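Before you add shelving along a brick wall in a shed or workshop, sort out where it sits against the lights. Moving a rack is easy when it's bare and a pain once it's loaded.

## What you need

- tape measure
- masking tape
- spirit level
- torch
- packers for the feet

## Mark the floor

Run masking tape where the front edge of the rack will go. Leave a gap of 4 cm between the back of the rack and the brick so you can get a broom head or a vacuum nozzle in behind. Old brick sheds grit for years and it all ends up on the bottom shelf.

Open any nearby doors and drawers fully and check they clear the tape.

## Check the light

Do this after dark with only the ceiling lights on. Stand where you'd normally work and look towards the wall, then up at the fittings.

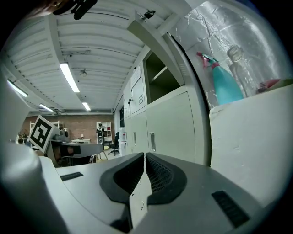

Hold your hand out at each shelf height. If it throws a hard shadow onto the spot you'd be reaching for, shift the tape sideways and try again. Long fluorescent fittings light best when the rack runs parallel to them – side-on, the lower shelves go dim.

If you're buying new tubes, 3000 K is warm and easy on the eyes, but I find it harder to tell brown wire from red under it.

## Stand it up and load it

1. Put the empty rack on the tape line.
2. Level it front to back, then side to side, using packers.
3. Fix it to the wall with 8 mm masonry anchors, two at the top. Drill into the brick, not the mortar.
4. Load the bottom shelf first.

Keep paint and anything else heavy on the lowest two shelves. Marites Baluyot labels the shelf edges in our shed and leaves the tubs plain, so a tub can change jobs without a new sticker.

Check the anchors again after a week and nip them up if they've moved.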